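4.2 Clearing the table

I went into the diaries expecting to read about color. People who make beads and buttons at home love talking about color, and in the first round of interviews in Leltanari it was pretty much all I heard. So I was surprised (and a little annoyed, after all the work I'd put into my color codes!) when the diaries kept dragging me back to the furniture. Of the 380 entries in the full set, 138 mention the table before they mention the clay.

Most of those mentions are small. Somebody moves the mail. Somebody waits for a kid to finish homework, then finds a sticky patch and has to wipe it down again. One diarist at the Skurura end of town wrote "cleared table, too tired now" and nothing else for that evening, and I coded it as a session anyway, for reasons I get into in Section 5. I coded a table as "cleared" when the writer said she could start work on it, even if other stuff was still sitting there. A few tables never got more than a corner free. Others were wiped down to a bare top with just a dish and a clear plastic container on it, like the light-colored kind in Figure 3.
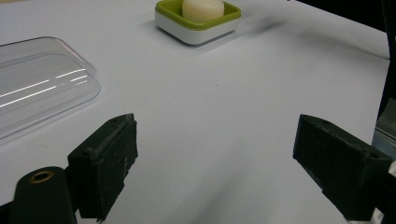 Figure 3. Pale tabletop with a small dish at a distance.

Coverings turned out to be their own headache. I had one code for them at first, and I had to split it once I saw that people were using the word "cover" for two different jobs. Some wanted to protect the table from the clay, which can mark a finish if it sits too long. Others wanted to protect the clay from the table, meaning crumbs, cat hair and whatever was left of supper. The second group was much fussier! They changed their paper often and complained about the cost of it, and they were also the ones who wrote about light, since a plain pale sheet shows lint that a patterned oilcloth hides.
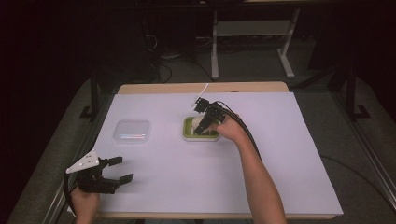
The group that meets at Raudsepp Hall handled all this differently. The tables there belong to the building and get shared with a choir and a chess club, so everything has to be packed up at nine. Several members told me they got more done in that one evening than in a week at home, and when I asked why, they talked about the closing time more than the company. I'd like to make something of that, but the hall group only kept diaries from September on, and I don't trust a comparison between people who started at different times of year.

What people worked with mattered less than I'd guessed. Some diarists bought Fimo, some bought whatever the stationery store had, and the clearing entries read the same either way. Where I did find a split was between people who put their things away in lidded boxes and people who left a project out under a dish towel. The towel people had shorter setup notes and a lot more entries about arguments with family. I come back to the arguments in 4.3, where the lunch table gets its own discussion.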